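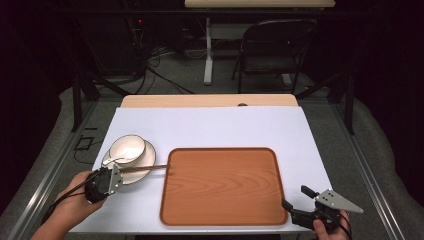
Roster page shows returning players as departed
Opened by: Nipon Srisuk
Product: Zetik Roster, college football module
Priority: Normal
Status: Open, waiting on vendor

Nipon Srisuk, 9:20 am
After the March update, 5 of our returning linemen show up as "eligibility used." Two of them are redshirt freshmen. The depth chart pulls from the same field, so the left side of the line is blank on the public page. I cleared the cache and tried a second browser. No change.

Rozália Štěpánek, Zetik support, 10:05 am
Thanks for the report. This usually happens when the class year was typed in by hand. Could you re-import the spring roster file and tell us if the players come back?

Nipon Srisuk, 10:40 am
I doubt that's it. We have never typed class years by hand, they come over from the Neditz export. I re-imported anyway. Same 5 players, same wrong label. The import log says 0 errors, which I don't put much faith in at this point.

Rozália Štěpánek, 11:30 am
Can you check whether "Silent merge" is turned on under Import Settings? With it on, last season's record can win over the new one.

Nipon Srisuk, 1:15 pm
It was on. I didn't turn it on and the release notes don't mention it. Turned it off and imported again. Four players fixed. The backup center is still listed as gone, and he was at practice this morning.

Rozália Štěpánek, 2:00 pm
He has two player IDs, one from before his transfer. I merged them on our side. Please refresh.

Nipon Srisuk, 2:25 pm
He's back on the roster but now has no jersey number and 0 games played. He wore 50 all last season. I'd call that half a fix. Please don't close this until somebody can say why the setting changed during an update.

Rozália Štěpánek, 3:10 pm
Number and game log restored from backup. I've passed the settings question to the developers and left the ticket open.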